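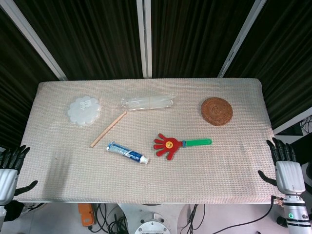 Dorell Woven Table Cover, Beige

A table cover for people whose tables do more than hold dinner. It has a fine square weave in a pale beige that leans a little pink in some light and a little cream in the rest. We spent a long time trying to pick one of those words for the color name and gave up, so it's sold as Beige.

The weave is small and tight enough that from across the room you'd call it plain. Up close you get a faint grid, handy if you're the kind of person who lines things up and invisible if you aren't. It suits tables where a toothpaste tube, a coiled coaster and a red and green hand clapper can all end up at once, and it asks no questions about any of them.

What it does well

It lies flat. Take it out of the packet, shake it, smooth it from the middle and leave it overnight if the fold lines bother you. The texture gives light things a bit of grip, so a thin wooden stick or a pen is less inclined to wander off the side. Round things will still roll if you put them on a slope. Please fix the slope.

It's quiet. Set a mug down on bare wood and the whole house knows you're up. On this it makes a small thud and that's all.

It doesn't shout. Bright plastic looks bright on it, clear plastic stays findable, and white things show up well enough that you won't lose a lid. Wenche Wikström, who buys our table linens, turned down a striped version for this reason and has not been forgiven by the person who designed the stripes.

What it does less well

It won't stop heat. Use a coaster or a trivet for anything straight off the stove. A woven straw coaster looks good on it, if looks are a concern.

It isn't waterproof. Spills go through in their own time. If you have small children or paint, put the Bodex clear liner underneath, and accept that the liner crackles for the first week.

Toothpaste, glue and candle wax are all on you. Toothpaste comes out with cold water and patience. Wax comes out with a warm iron and brown paper. Glue becomes part of the cloth and you should choose a story to tell about it.

Sizes and fit

Sold in 2 sizes, for rectangular tables only. The small is 1000 mm wide and the large is 2000 mm long. Full measurements for both are on the card in the packet, along with a drawing that Ryan Tunstall did and is proud of. Measure your table before ordering and add the drop you want on every side. If you're between sizes, go up. A long edge can be hemmed and a short one just sits there.

Round tables: no. We've been asked. Dean Holroyd in our Dratetham shop tried it on his and described the corners as "a lot."

Care

Machine wash cool, separately the first time. Hang to dry. Iron on medium from the back while it's still slightly damp, or don't iron it and call it relaxed. No bleach. Don't tumble dry unless you wanted the small one.

Goes with

Wragg felt underlay, if your table has a finish you care about
Bodex clear liner, see above
Dorell napkins in the same weave, sold in packs of 2, so a dinner for three will cost you

Delivery and returns

Orders go out from Dratetham folded in paper. Unwashed covers can come back within the usual returns period. Washed ones can't, and Jhair Grajales on the returns desk can tell by the smell, so please don't test him. The next batch of the large size is due in November.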